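Starken Twin-Arm Bench Station, Cable Relief Kit and Grip Check Update

Product page / Spare parts and safety / Twin-arm stations

Status: in stock
Applies to: Starken twin-arm bench stations with external gripper cable
Supplied by: Cludard
Contents: one cable relief set for both arms, one grip check file, printed instruction

Why we offer this kit

In June we received a report from Kandus, a customer who uses our twin-arm station to move light drinking cups onto trays. During a normal run the left arm stopped in the air, the gripper opened, and the cup fell. The arm then continued its program as if the cup was still in the fingers. It went down to the tray with an empty gripper and pushed over another cup which was already placed there.

No person was hurt. We still treat this as a safety matter, for the reason that an operator was standing near the table and reached in to catch the cup. The right arm was still moving at this time.

Our service engineer, Ikhsan Hutapea, visited the customer and found two separate faults. The first was in the cable. It had been fixed too tightly behind the wrist, and after many turns of the wrist one conductor was broken inside the jacket. From outside the cable looked perfect. The signal was lost only when the wrist was turned far to one side, and it came back when the wrist returned. The second fault was ours. The program did not check the gripper again after a short loss of signal, so it accepted the old value and went on.

What the kit changes

The cable relief set gives the cable a free loop over the gripper, so the bending is shared along a longer piece. With the new clip, our test cable passed 900 full wrist turns without loss of signal. The old fixing showed the first loss much earlier — in one case before 100 turns.

The grip check file makes the station stop both arms when the gripper signal disappears, even for a moment. The arms stay in position and the operator must confirm before they move again. This may feel slow in the first days of use.

Cup and tray work

Clear plastic cups are a difficult part for any gripper. They are very light, the wall bends easily, and against a pale or patterned table the edge is hard to see. If you run this kind of work, please do the check after installation with real cups and a real tray, with some cups on the tray and others standing free on the table.
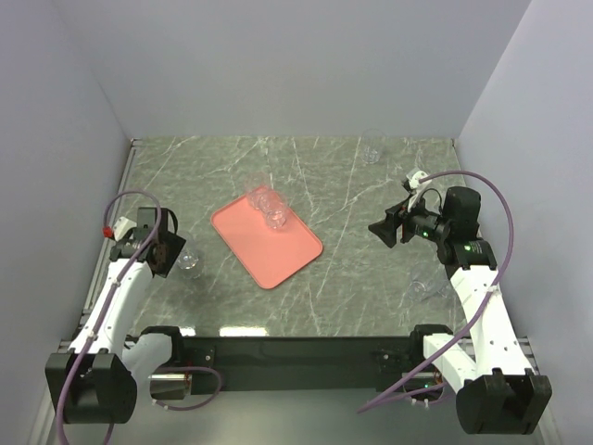 Starken Spare Parts Catalog, page 2

The cable must make a loose arch over the gripper and come down along the arm without pulling. Turn the wrist by hand to both ends of its travel, with the power off, and watch the arch. If it becomes flat at any point, give more length. If a loop lies over the front bar, be sure that no joint can catch it when the arm moves back.

Installation

1. Stop the program and switch off both arms. Lock the main switch.
2. Remove the old cable fixing behind the wrist. Do not cut toward the cable.
3. Place the new clip at the top of the gripper and close it with your fingers only.
4. Lay the cable as described on this page and repeat for the second arm.
5. Load the grip check file and restart the station.
6. Run the cup test at low speed before normal work.

If the station stops again during the cup test, do not clear the message many times in a row. Replace the cable. A cable that has lost its signal once will lose it again.

Service interval

Inspect the cable every 1,000 cycles or after any collision. Keep hands out of the work area while either arm has power, also when a part is falling. A cup is cheap.

Customer comment

"We installed the kit in one morning. The station stopped two times in the first week, and both times the cable on the right arm was the reason. Before, we would not have noticed it." — Lilian Kashindye, Kandus

Ordering and questions

Please have the station serial number ready when you order. Stations with an internal cable do not need this kit. For older stations with the Nair controller, write first to Fitriani Yusof at the Cludard parts desk, as the grip check file is different and must be prepared for each controller.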